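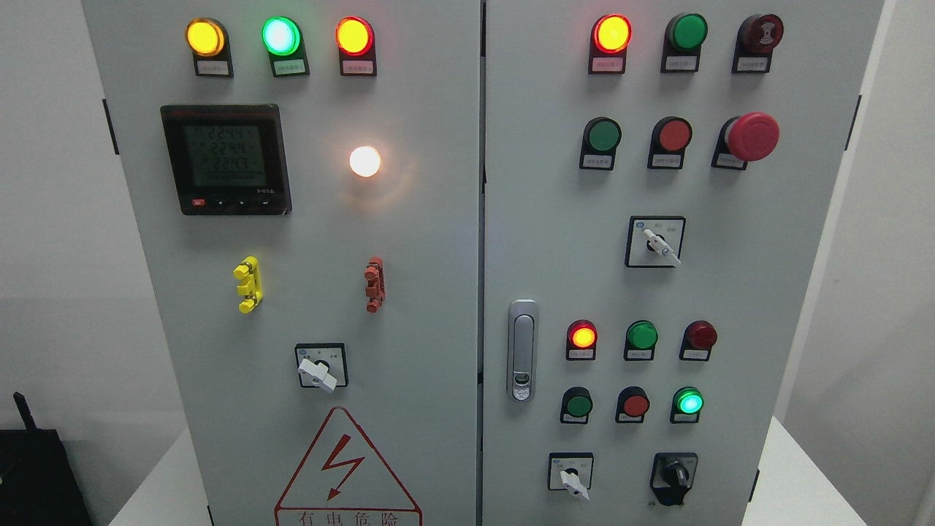 Drokell left a comment under my last post asking why anyone would bother teaching a robot to press a button, when a forty-dollar relay can do the same job and never miss. Fair question! I've chewed on it all week, and my answer turned into this tutorial.

If you own the cabinet and you're allowed to rewire it, buy the relay. But lots of shops have panels they can't touch inside, and somebody still has to walk over, look at the lamps, turn a switch and write down a number. I wanted to find out how much of that walk a machine can do today, and how you'd test it without fooling yourself. I ran mine in the back room at Laditik, on a control panel with all the usual stuff on it.

## Step 1: Write the chore down the way you'd tell a new hire

Don't start with code. Start with a sheet of paper. Mine had four jobs on it:

- Read the meter and log the top line
- Say which lamps are lit
- Press one named push button
- Turn one rotary switch a single position and leave it there

Leave the emergency stop off the list. A person owns that one, and that person stands within reach of the real stop for the arm the whole time. Also, please have someone qualified tell you what each control does before anything goes near it (the labels on mine are in Chinese, and I got a proper translation before I did anything else).

## Step 2: Do the looking before the touching

I spent the first half of September on nothing but reading the panel. No arm movement at all. I collected 300 views of it at different times of day, wrote the right answer for each by hand, and then let the software have a go.

Digits went better than I'd expected. Lamps were the headache. A lit lamp washes out to nearly white in the middle, so a green one and a white one can look like cousins, and a shiny green button under a ceiling light can pass for lit. If you do one thing from this page, turn your camera's auto exposure off and set it by hand, a bit dark.
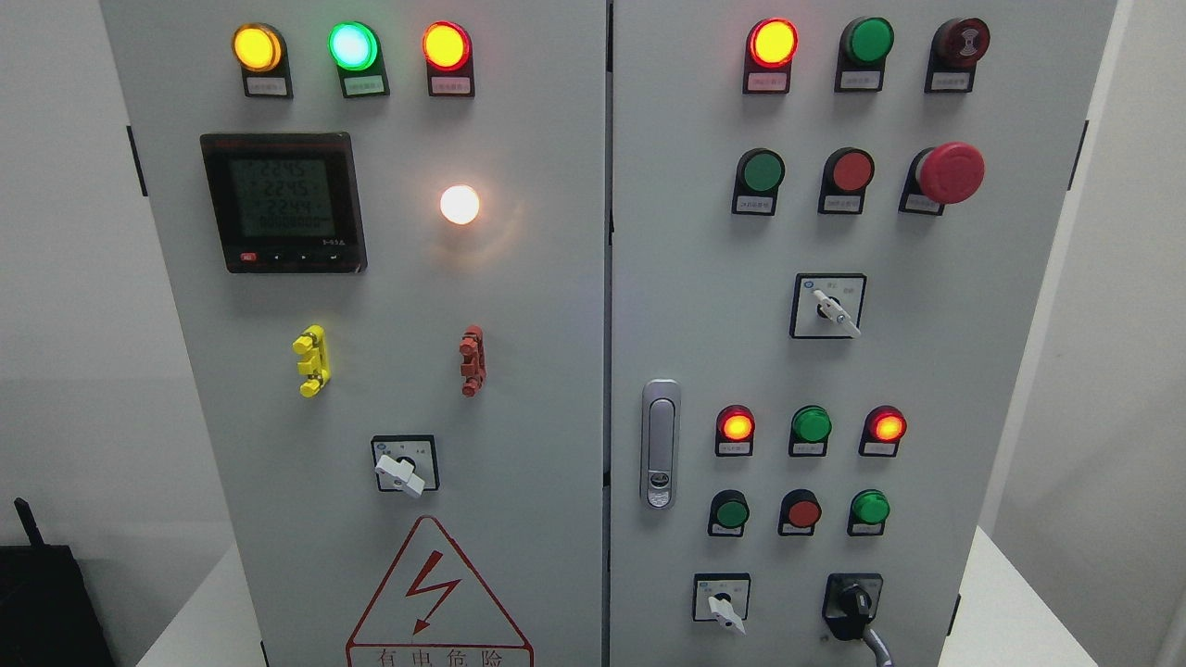 The other thing that helped was asking for a "not sure" answer. My first version had to pick on or off every time, so it guessed, and it guessed with great confidence. Once it was allowed to shrug, I could send the shrugs to a person and trust the rest a lot more. I use a small labeling tool called Prullia for this, but a spreadsheet works fine too.

## Step 3: Practice presses on a dead panel

Get some spare buttons and mount them on a board with no power behind them. I did 200 presses on mine before I felt okay about moving on. You're looking for three kinds of trouble:

1. The finger lands on the rim and slides off
2. It presses the neighbor
3. It presses fine but doesn't push far enough to click

Number three is the sneaky one — from a few feet away it looks like a success. Wire a cheap continuity tester to the board so the button itself tells you.

## Step 4: Rotary switches, and some patience

Buttons are a poke. Switches need a grip, a twist, and a stop at the right spot, and this is where most of my time went. Gronow, the gripper I've been using, has soft pads that kept slipping off the small handles until I slowed the twist way down.
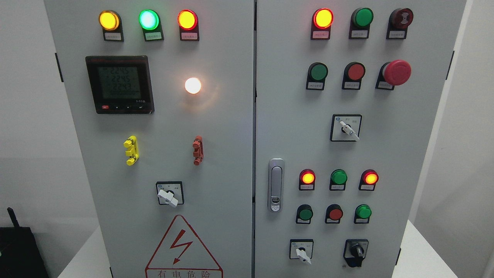 Give the robot a fixed order for checking its work, and make it the same every time. Mine goes left door first, top to bottom, then the right door. Handles deserve their own check, and a plain one is enough: the white lever below the meter should point to the lower right, so anything else gets flagged and a person goes to look. I save the angle before and after each turn, too, and compare the two.

## So, can it do the rounds yet?

The looking part, yes, pretty much. I'd let it log a meter today with a person spot-checking. Pressing, nearly. Turning switches, no, I'm still standing there with my hand by the stop. My next goal is 1000 practice turns on the dead board, and I'll post the log once I've got through them.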